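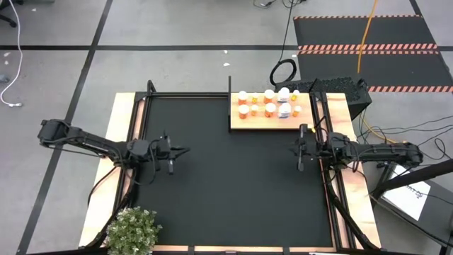 15 October 2024

Long one at the workshop, got home smelling of cutting oil and too wired to sleep, so I'm writing this in bed with a cup of tea going cold on the windowsill.

The right arm has finally stopped sulking! Bereket found it in the end. All last week I was convinced it was my code, and I'd rewritten the homing routine twice (once at two in the morning, which I don't recommend), and it was a cable pulling tight behind the second joint whenever the arm stretched out past the middle. He just put his hand on it while it moved and said "feel that". I felt it. I also felt a bit of a fool, but a happy one. We gave it more slack, clipped it again further back and ran it out and in 49 times without a single fault. Then Bereket got bored and went for chips.

So now we have two arms that both go where they're told, and I can get on with the bottles. Ten on the board, five to a row, big orange ones and the skinny amber ones and a couple of white. I like how they look lined up. The plan is still the same as when Tzu-hsuan and I scribbled it on the back of a Hultness catalogue: pick up a bottle with one hand, pass it to the other, put it down somewhere sensible. Sounds like nothing. I've been at it since last December.

The short amber ones are the trouble. The grip width I set for the orange ones is far too generous for them, so I need two settings, and probably a third for the white ones, and then something that knows which is which. Veronika says start with a plain list of positions and don't be clever. She's right, but I do want to be clever. We argued about it over the kettle and I lost, so it's the list. Position one, orange. Position two, amber. And so on along the row. If somebody swaps two of them round the whole thing falls over, and I'll be allowed to say I told her so.

Log file got up to 2344 lines before I remembered to turn the chatty messages off. Must do that first thing next time.

Ernő came by to look at the table and knocked on the base as if he was buying a melon. He thinks the black frame wants another brace at the back before we put the speed up. I think he just likes bracing things, he did the same to the bike rack. But he's offered to cut the pieces himself, so I said yes please and gave him the drawing — the proper one, not the one with soup on it.

Money: I've put the Zititora order through, spare finger pads and a bag of those little connectors, and my share of the kitty for this quarter is now all gone. Itsuki wants to know if we'd bring it along to the open evening. I said maybe. I'd want it to do the whole front row by itself before anyone's mum watches it, and today it hasn't done so much as one proper handover, only the moves in thin air with the fingers shut.

Still, they met in the middle. Slow as anything, and I had my hand over the stop button the whole way, but they came in level and stopped facing each other and I made a noise that got a look from the woman on the lathe.

Next time:
- turn the logging down
- grip width for the amber ones, try it by hand first
- ask Tzu-hsuan where the good hex keys went
- water the plant

Tea's stone cold. Lights off.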